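Skivier opens its robot workshop to visitors in September

Skivier, the maker of robotic hands and arms, invites the public to an open day at its workshop in September. The doors open at 10 in the morning and the last tour starts at 4 in the afternoon. Entrance is free, but the number of places is limited to 500.

Visitors will see the company's sorting project, named Miranda, during normal work. In this project robotic hands learn to pick up everyday rubbish such as drinks bottles, wrappers and paper. A clear bottle is a difficult object for a machine – it reflects the light and it is easy to crush. For this reason much of the day is given to bottles.

The table demonstration starts every hour and there will be 6 of them during the day. Engineers will stand beside the table and answer questions.

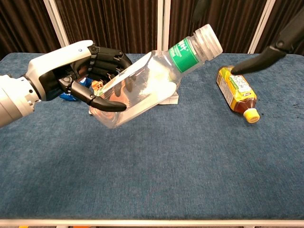
Programme for families and schools

Children from 6 years can try Follow, a teaching program in which a robotic hand copies the movements of the visitor's own hand. School groups are asked to register before they come. Our partner Jornis, who writes the software for Follow, will also give a short talk after lunch, in easy language.

How to reach us

The workshop is at the last stop of bus 47. Parking places are few, so we kindly recommend the bus. Registration is open now on the Skivier website. Journalists who wish to film are welcome from 9 in the morning and should write to the press office beforehand.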